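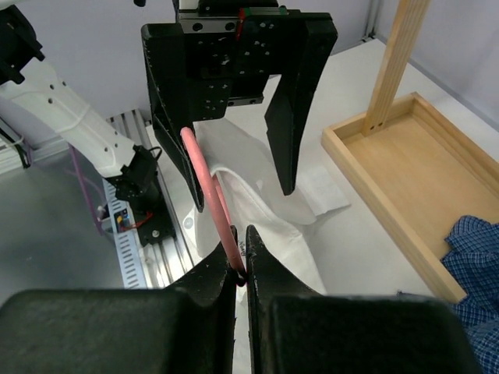

*Fig. 1. Two-gripper bench, pink loop held at the lower gripper, bag and plaid cloth on the table.*

**Handout 4: Good practice when two grippers share one table**
Course notes, Skiddale workshop. Prepared by Róisín Fahy, checked by Donal Lynch.

These notes continue from Handout 3 (stops and guards). Please read them before the practical, and bring the check sheet with you.

### 1. Shared space

When two arms can reach the same point, we treat that point as a shared zone. Our house rule says that only one arm may move inside the zone while the other one holds still. In Fig. 1 the lower gripper is almost closed and the upper one is wide open. Before you command any motion from a position like this, say aloud which arm is going to move. Your partner repeats it.

### 2. Soft items

Cloth, bags and cords do not keep their shape, so the model in the Narkon software does not know where their edges are. For the practical:

- use low speed whenever a loop or handle is between two grippers
- never pull a held item with one arm before the other arm is confirmed open or closed
- keep spare cloth out of the zone. A fold behind a finger is hard to see from the wrist camera.

### 3. Fingers and fasteners

Look at the fingertips at the start of each session. The lower tips in Fig. 1 are scuffed and a little rough at the edges. Light wear is accepted, but an edge that catches a thread is not. Write it on the sheet and ask for a change.

Fingers are replaced after 2,000 closing cycles. The counter on bench 2 was at 696 when I wrote this, and the one on bench 3 was at 3,245, which is too late. Egan has the spare sets.

### 4. Cables

Cables near a rail must have room for the full travel of the arm. Move the arm slowly from end to end, with one hand at the stop button, and watch each loop. Do not tape a cable to the rail.

### For the practical

Groups of two, 26 minutes per bench. Fill in the Grullunix check sheet in pen and hand it to Donal before you switch off.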